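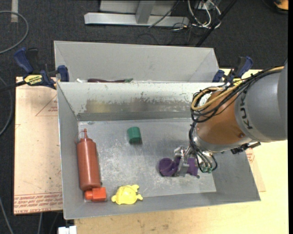 Bin and bench check, Tellix sorting room
19 April 2021
Site: Plemerau

Same list as last time, with my comments under each line. I've tried to write down what I'd want to know if I were picking this up cold, so some of these ramble a bit – sorry, I had coffee.

1. Bins stand level and don't rock
OK. I pushed down on all the corners of the front one and then did the same with the one behind it. Neither moved. I remember the front one having a wobble back in August and somebody folded cardboard under it, which I would love to never see again.

2. Rims and corners free of burrs
Needs work. I ran a gloved hand along the top of both bins and the glove snagged in 2 spots on the rear one, both near a corner. Nothing deep, but enough to catch a sleeve or a knuckle. A few minutes with a file should do it. Please wipe up the filings afterward!

3. Bin floors clean, no grit or residue
OK after a wipe. There was a bit of dust in the corners and one sticky patch that came off with warm water.

4. Squeeze bottles empty and capped
OK. The reddish-brown one is empty, I squeezed it over the sink to be sure. The cap strap is thin, so give it a gentle tug when you check it, and if it's starting to tear, toss the whole bottle. Don't put one in with the nozzle open even if you think it's dry.

5. Small items big enough and in one piece
OK, with a comment. The little green cylinder is the one I always worry about, it rolls and it's easy to lose under the bench. No chips or cracks on it today. The purple toy piece and the red-orange block are both fine too, no sharp edges that I could feel.

6. Nothing in the bins that isn't on the item sheet
Not OK. I found a pen cap and a twist tie when I did the floors. Both are in the trash now. Look before you load, it takes a second.

7. Cables and hoses tied back, no rubbing
OK. I followed everything along by hand with the power locked out. No worn jackets, no kinks in the tan hoses. The curl looks messy but it needs that slack, so please don't go tightening it up with zip ties.

8. Lockout tag present and readable
OK. The tag is faded but you can still read it. I've asked for a new one from Tromeo with the next order.

9. Emergency stop tested
OK. Pressed, held, reset, pressed again. Worked both times.

10. Walkway clear
Needs work. I measured 86 cm at the tightest spot, next to the Amini cabinet, and the cabinet door swings right into that. Could we move it toward the back wall? It's over 400 pounds loaded, so empty it first and get a pallet jack. I'm not dragging that thing again.

11. Gloves and glasses stocked
Glasses fine. Gloves are down to the extra larges, which fit me like oven mitts. More mediums, please.

Open items: file the rear bin rim (2), move the cabinet (10), order gloves (11). Bins can stay in use in the meantime, but wear gloves when reaching over the rear one until the rim is done.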